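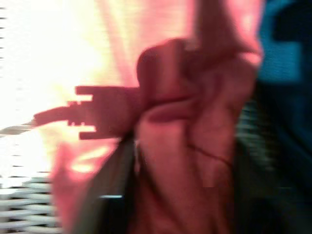
The `prerkum-loads` table lists standby power readings for household appliances, one row per reading. Values are in watts, taken at the wall after the appliance had been switched off for 4 minutes. Only appliances with a two-prong plug, like the one held in the fist, are covered; hardwired units are excluded. Sites are Weltevska and Lestedach.

## Contents

- `readings.csv`: 392 rows
- `readings_clean.csv`: 339 rows, duplicates and blank wattages removed
- `sites.csv`: 2 rows

## Columns

| name | type | note |
|---|---|---|
| `site` | text | key to `sites.csv` |
| `category` | text | lowercase |
| `watts` | float | one decimal |
| `meter` | text | `gruber` for all rows |

## Known issues

Readings under 0.3 W are stored as 0.0. The February rows from Lestedach have no category.

Last updated 21/09/2018.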